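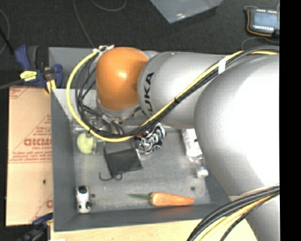

Players of Plillgate have never agreed on how loot works, and the arrival of the Barrera expansion did nothing to bring them closer together. The patch notes devoted one sentence to the subject, saying that drop rates had been "revisited," a word that could also describe a trip to one's hometown. In the survey comments we found two rival pictures of the system. For one group, loot is a bin of mixed objects and each kill is a blind reach into it. For the other, something is doing the reaching, and it has opinions. Figure 1 will do for both: there is a gray bin with objects scattered in it, and there is a large arm with its wrist hanging over them. Players in the first group talk about the contents of the bin. Players in the second talk almost entirely about the arm. We call these the bin model and the arm model, and the rest of this section is concerned with who holds which, and what the patch notes had to do with it.

4.1 Sources

We drew on two bodies of text. The first is the full run of 55 patch notes published by Skalus for Plillgate, from the launch build through the Barrera update of September 2019. The second is a survey posted to the game's board on Stesuvley, which received 433 usable responses. A response was usable if the person had played Barrera to the second town and had answered the loot question in words. Several people answered with a screenshot of an inventory full of identical boots. We understood the point being made but could not code it.

Free-text answers were capped at 2000 characters. Respondents treated this as a target. The longest answers came from people who said they no longer played, a pattern that will surprise few readers who have spent time on a game forum.

Both authors read every answer and coded it separately as bin, arm, mixed or unclear. Where we disagreed, we talked it over until one of us gave in. Most of the disagreements concerned the word "it," as in "it never gives me a bow." Xolalpa was inclined to hear an agent in this. Magaña pointed out that people say the same thing of vending machines and the weather. We settled on coding a bare "it" as unclear unless the writer also credited it with memory, mood or a grudge.

4.2 The bin model

Answers in this group treat loot as a matter of contents and proportions. They mention the size of the item pool and the number of new items added by Barrera, and they tend to explain bad luck as dilution: more kinds of boots went in, so more boots come out. This is a sensible account. It may also be wrong, as Skalus has never said whether the expansion items share a pool with the older ones, and the patch notes do not help. The notes use "pool," "table" and "list" for what seems to be the same thing, occasionally within one bullet.

Holders of the bin model were calm about the patch. Their complaints were about the notes, which they wanted to contain percentages. One respondent had compiled a spreadsheet of his own drops and offered it to us with a covering letter. It was better laid out than ours.

4.3 The arm model

Nearly 60 percent of respondents gave answers we coded as arm. In these, the game watches what the player wants and acts on the knowledge, usually with malice. It holds back the last piece of a set. It notices when a player has sold a shield and starts handing out shields. A smaller group believed the opposite, that the game was kind to them after a long absence, and some of these described taking weekends off in order to be missed.

It would be easy to file this under superstition, and an earlier draft did. We now think the arm model deserves better treatment. Some games do adjust their drops according to what a player has already received, and a person who has played one of them has good grounds for wondering about the next. Plillgate's own notes encourage the suspicion. The update before Barrera announced that rewards would "feel more responsive to your journey." Read plainly, that is a promise that something is paying attention. Players who took the sentence at its word can hardly be blamed for asking what the something had been told to do.

The wording spread quickly. "Responsive" turns up in a great many of the arm answers, nearly always in quotation marks and sometimes with a second set of quotation marks around the first.

4.4 What the notes leave out

Going back through the 55 documents, we looked for any statement that would let a player choose between the two models. We did not find one. What the notes offer instead is a steady supply of verbs: drop rates are tuned, smoothed, improved and, with Barrera, revisited. The direction of travel is left to the reader. By contrast, the same notes are exact to the point of tenderness about the fishing minigame, where bite intervals are given to a fraction of a second. Few respondents mentioned fishing, and the ones who did seemed happy with it.

We do not claim that exact notes produce contented players. Fishing is a quiet activity and may attract people who were contented when they arrived. We also cannot say whether the arm model was common before the expansion, as our survey went up only afterward and memory for old loot is poor, particularly when the loot was boots. A second round of questions, planned for December, will ask new players to describe the system before they have read any notes at all. Finding forum users who have not yet formed a view on drop rates is the main obstacle, and recruitment is described in Section 6.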